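Havuvetti, Clakville site. Position vacant: Demonstration Operators (4 positions, fixed term, day shift)

Applications close at the end of May. Late applications are not held over.

## Background

Havuvetti packs and dispatches small household goods from a single building in Clakville. Over the next two quarters, part of the tote-sorting and kitting work will move to Jemby, an automated handling cell that learns grasping and placing motions from recorded human demonstrations. Lagos, the existing warehouse management software, stays in place and will issue work orders to both people and cells.

The change affects 80 roles on the floor. No role ends as a direct result of the first stage. Duties in kitting will shift from continuous hand picking towards exception handling, replenishment, cell supervision and quality checks. Staff now in kitting have been told which tasks are in scope, and the task list is posted beside the roster board.

The operators recruited here will produce the demonstrations from which Jemby is trained, and will advise on which tasks should stay manual.

## The work

Demonstrations are performed with a hand-held gripper in each hand. The operator picks up, reorients and places items using the grippers only, at the speed and in the order given on the task card. Some tasks also require a head-mounted camera or headset. Sessions are run from the recording room on the office level, where desks and monitors are shared between operators and the data staff.

A set is a batch of repeated demonstrations of one task. The usual set length is 400 accepted demonstrations, and the first stage calls for 2,000 accepted demonstrations per task family. A demonstration is rejected if the item is dropped, if a hand touches the item, or if tracking is lost for longer than the permitted interval. Rejected demonstrations do not count against the operator's hours or pay.

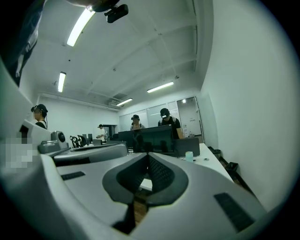
Operators work in pairs. One records while the other resets the items, watches the live feed and logs faults. Roles swap at each break. The pairing is fixed for a week at a time and is set by the shift lead.

Other duties:

- calibrate grippers at the start of shift and after any knock or drop
- check camera mounts, cables and head straps before each set
- label rejected demonstrations with the correct fault code
- write short notes on items that are awkward to grasp (soft packs, glossy labels, nested trays)
- spend one half-day each week on the kitting floor, working beside the staff whose tasks are being recorded

The half-day on the floor is a fixed part of the roster. Earlier trials recorded tasks as written in the procedure, and several did not match how the work is done. Floor staff may ask for a task card to be corrected, and the operator is expected to carry that request back to the data staff in writing.

## Physical demands

The work is done standing. Holding the grippers loads the forearm and wrist, and new operators commonly report fatigue in the first fortnight. Recording is limited to 40 minutes in each hour, with headset time counted within that limit. Sit-stand stools are available for the resetting role. Prescription glasses can be worn with the head-mounted camera but not with every headset – tell us at interview if this applies.

Anyone with a current wrist, elbow or shoulder injury should speak to the site physiotherapist before applying. Susceptibility to motion sickness does not exclude an applicant, but it will limit the tasks assigned.

## Recording and privacy

Cameras record hands, items and surroundings. Audio is not recorded. Faces and screens are blurred before data leaves the site. Recordings are not used for performance management, timekeeping or discipline, and this is written into the employment agreement. Staff passing through the recording room may ask for footage in which they appear to be withdrawn.

## Selection criteria

Essential:

1. Experience in picking, packing, assembly or comparable manual work.
2. Steady, repeatable handling of small items over a full set.
3. Clear written fault notes in plain English.

Desirable:

1. Familiarity with Lagos or similar warehouse software.
2. Some exposure to motion capture, teleoperation or equipment testing.

No programming is required. Internal applicants from kitting are given preference where criteria are equally met, and keep their existing classification, leave balances and right of return.

## Hours and application

Monday to Friday, 7:30 am to 3:30 pm, with no weekend recording. Training is paid and takes place on site.

Send a résumé and a one-page response to the essential criteria to the Clakville personnel office, marked "Demonstration Operator". Shortlisted applicants will attend a paid two-hour practical trial with the grippers, followed by an interview.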